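Teleop notebook, Verix bench, May

Back at the bench after lunch, with a good long stretch ahead of us and (finally!) the new glove mapping from Sarmiento loaded. The plan for the afternoon was to collect demonstrations by remote control, orange packages first and then the bottles. I went slowly on the first few to get my hands used to the lag again. The fingers follow me nicely at walking pace, but a quick turn of the wrist still overshoots, so please be gentle with it if you take over.
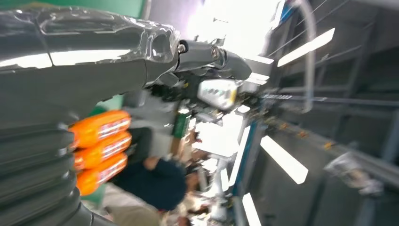 Wrist view, three orange packages in the grip, plastic wrap still on the upper part.

I counted 115 takes by the end, and I'd throw out 9 of them, mostly ones where I hesitated so long that the robot would only learn to dither. The wrist view smears whenever I swing the arm, and I'd love to try a shorter exposure there before we collect much more. I've written the setting down in the Clasedard folder so it doesn't get lost again.

The bottles were more fun, and harder. Using both hands means thinking about which one is holding and which one is helping, and I kept swapping them in my head. What helped was settling the right hand on the label first and only then bringing the left thumb in to the cap.

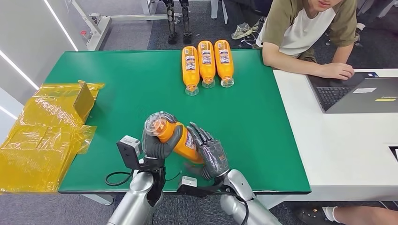 Still to do

Redo the thumb calibration on the left hand, it feels a touch late when closing.
Ask Stesberg whether the replay tool can handle clips of up to 8 minutes.
Label the two-handed takes separately from the package takes, same naming as last time.
Try the bottles again with the slower wrist setting, I have a good feeling about that one.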